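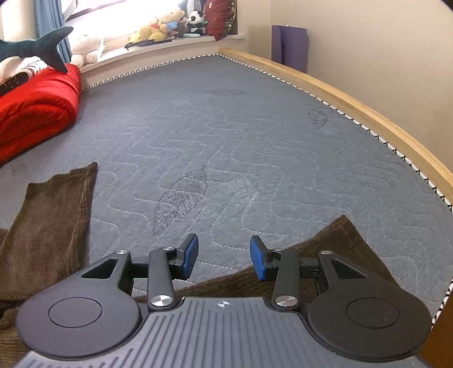

Issue no. 800, page 2

**Product:** Irnum hand-held gripper, evaluation kit
**Supplier:** Rornier, Product Support
**Customer:** Haratine, Household Trials
**Reported by:** Sadia Paracha
**Assigned to:** Milovan Mujić
**Category:** Opening width – incorrect reading
**Status:** Closed, with one action outstanding

### Summary of the fault

The customer is assessing the Irnum gripper for the recording of domestic tasks, chiefly the handling of bedding and small cloths. During bedroom work the opening width shown in the Lã recording software did not return to its full value when the trigger was released. The fingers stood apart with nothing between the blue pads, yet the software continued to report a partly closed grip. The customer asked whether the unit should be withdrawn from the evaluation.

### Details supplied by the customer

The fault was first noted in December. It did not occur on the bench, where the operator worked with rigid objects. It appeared in sessions on a bed, with the tool held low over a quilted mattress and with corduroy pieces and a folded cloth to be picked up and laid down again. The error was small at first and grew in the course of a session. Restarting Lã cleared it for a short time.

The customer had already replaced the cable and repeated the test with a second laptop. Neither made any difference.

### Log

**09.20, M. Mujić.** Ticket accepted. Customer asked to confirm the software version and to state whether the width had been calibrated after the rubber fingertips were last changed. Customer also asked not to open the body of the gripper, as this would affect the terms of the loan.

**10.45, S. Paracha.** Version confirmed as current. The fingertips were changed by a colleague, Mirsad Dervishi, before the bedroom sessions began. He recalls running the calibration but closed the window before the confirmation message appeared.

**11.15, M. Mujić.** An unconfirmed calibration is discarded by Lã, and the earlier values remain in use. This would explain a constant error. It does not explain an error that grows. Customer asked to carry out the following with the tool held clear of the bed:

1. Release the trigger fully and note the reported width.
2. Close the fingers until the pads meet, then release.
3. Repeat the movement 10 times without pausing.
4. Note the reported width again.
5. Inspect the joints of both linkages under a good light, and report any thread or fluff. Do not use oil.

**13.50, S. Paracha.** Test completed. The reported width after the last release was 7 mm below the first. A quantity of brown lint was found at the base joint of the right linkage and a smaller amount on the left. It was removed with a dry brush. On repeating the test the reading was steady, though still slightly low throughout.

**14.10, M. Mujić.** The growing error is attributed to lint at the base joint. The remaining constant error is consistent with the missing calibration. Customer asked to calibrate again, to wait for the confirmation message, and to return to the bed for a further session of normal length.

**16.30, S. Paracha.** Calibration confirmed. The session was completed and the width returned to its full value after each release. The customer observes that the tool must be held very close to the surface when a flat cloth is gathered, and that loose fabric readily passes under the body and against the joints. She asks whether a guard is available.

**16.55, M. Mujić.** No guard is offered for this model at present. The request has been passed to Nermina Stojanović in Product Design. In the meantime the joints should be brushed before each session with textiles, and whenever the reading is in doubt.

### Finding

There is no fault in the gripper or in the cable. The kit need not be returned and may remain in the evaluation.

The care sheet supplied with the kit refers only to the cleaning of the fingertip pads. It makes no mention of the joints – an omission on our part – and the calibration page does not state plainly that the confirmation message must be awaited. Both will be corrected.

### Recordings already made

The customer asked whether the affected recordings could be kept. Lã can apply a corrected calibration to stored sessions, and this will remove the constant error. It cannot remove the error caused by lint. Sessions in which the width fails to return on release should be marked as unsuitable where finger position matters to the assessment.

### Outstanding action

Zdenka Babić, Technical Publications, to reissue the care sheet and the calibration page. The customer is to receive both without charge and without a further request.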